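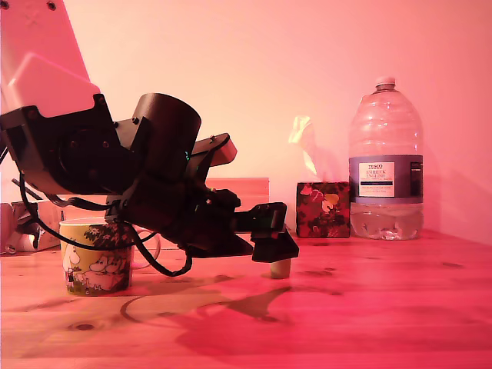

Fig. 1. Wooden tabletop and plain wall under pink and red light.

Light and Color for Interior Design
Handout 4: Colored light on ordinary surfaces
Instructor: Gunvor Söderlund
Lab assistant: Ertuğrul Ekinci

Read before the February lab. Bring the Marchuk workbook and your own paint chips.

1. Surface color and light color

A surface has no color to show until light falls on it. What reaches the eye depends on two things: the mix of wavelengths in the light, and the share of each wavelength the surface sends back. A white wall sends back nearly everything it gets. Under red light it sends back red. A green leaf under the same red light sends back very little and looks close to black.

In the notes we use "surface color" for how something looks under plain daylight, and "seen color" for how it looks under the light you have. Keep the two terms apart in your written work. Several people lost points on the last assignment for writing "the sofa turned brown." The surface color of the sofa did not change.

The rule of thumb for broad-band light is multiplication. Take the amount of red, green and blue in the light, multiply each by the amount the surface returns, and you have a fair guess at the result. It is only a guess. Real light sources and real paints have uneven curves, and three numbers can't hold all of that. For lamps with narrow spikes in their output the guess can be badly off.

2. Which surfaces shift the most

Pale, neutral surfaces take on the color of the light most easily. Walls, ceilings, bed linen and paper all do this. Medium tones such as bare wood also shift, and wood already returns more red and yellow than blue, so a warm light strengthens what is there. Under a cool light the same wood goes flat and a little gray.

Very dark surfaces shift least. Black returns so little light of any kind that it stays black under nearly any lamp. What changes is the highlight. On a glossy black object the bright spots take the color of the source, and the body of the object stays dark. If you need to find out what color a lamp is in a finished room, look at the highlights on something black and shiny.

Saturated surfaces are the hard case. A strong blue under a strong orange lamp can lose its color completely. Check saturated fabrics under the actual lamp before ordering.

3. Adaptation

Stay in a room with slightly yellow light for a few minutes and the yellow seems to fade. The eye lowers its response to whatever there is too much of, and the brain takes care of the rest by comparing surfaces with each other. The general name for this is color constancy. It works well for the range between candlelight and shade outdoors, the range people have always lived in.

It works poorly for strongly colored light. Under a deep red or pink source there is hardly any blue or green to compare, and adaptation can't restore what the light doesn't contain. People in such a room usually report that it looks less colored after a while, but when asked to name paint chips they do no better than at the start.

On leaving, they see the opposite color for a short time. After pink light, a white corridor looks greenish. This matters for restaurants and clubs with a strongly lit main room. Plan the hallway outside as part of the same job.

4. Falloff and gradients

Light from a small source gets weaker with distance. Double the distance and a surface facing the source gets one quarter of the light. With one colored lamp and some ordinary light in the same room, the color is strongest near the lamp and gets paler as you move away. The wall will show a gradient even though it was painted in one flat coat.

Clients sometimes read this as bad painting. Tell them ahead of time.
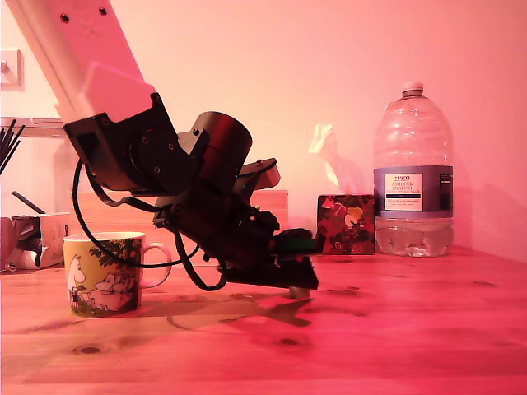 Two lamps of different colors also give colored shadows. Where an object blocks the first lamp, only the second one reaches the surface, and the shadow takes on that color. With a red lamp and a white one, the shadow from the red lamp is lit by white alone. It tends to look bluish green next to its pink surroundings, though a meter would read it as neutral. Oleksandra Zinchenko's slides from the guest session go through this step by step and are in the course folder.

5. Reading a lamp label

Color temperature tells you how warm or cool a white lamp is. Low numbers are warm, high numbers are cool. The difference between two lamps 1000 kelvins apart is easy to see at the warm end of the scale and much harder at the cool end. Don't use color temperature for a colored lamp. A pink lamp isn't on that scale in any useful way.

Color rendering index tells you how closely a lamp shows surface colors compared with a reference source of the same color temperature. The top score is 100. The Brillton sample lamps in the lab are marked 93. The score is an average taken over a set of fairly soft test colors, so a lamp can score well and still do a poor job with strong reds. Look for a separate red value on the data sheet. If it isn't given, ask for it.

Beam angle is covered in Handout 5.

6. Lab task

Work in pairs. Each pair gets one set of 12 chips, one Kundeo dimmable lamp and a sheet of gel filters.

Set up the lamp in the booth and turn the room lights off. Wait four minutes. Name each chip in writing without talking to your partner. Change the filter, wait again, repeat. Do the unfiltered lamp last. Then compare your lists with the printed key and mark where you and your partner disagree with each other, as well as where you disagree with the key.

Don't put the gels directly against the lamp.

Maksym Kravchuk and Marichka Dmytriv have the booth first. Everyone else sign up on the sheet by the door.

Anyone with a color vision deficiency should take part as usual and say so in the write-up if comfortable doing so. The results are useful and aren't graded on matching the key.

7. For the write-up

One page plus your table. Answer the following:

Which chips moved furthest from their surface color, and under which filter?
Which pairs of chips became impossible to tell apart?
Did waiting make any difference to your answers?
Would you approve a fabric for the Udero lobby project under the lamp you used? Say what you would check first.

Use the terms from section 1.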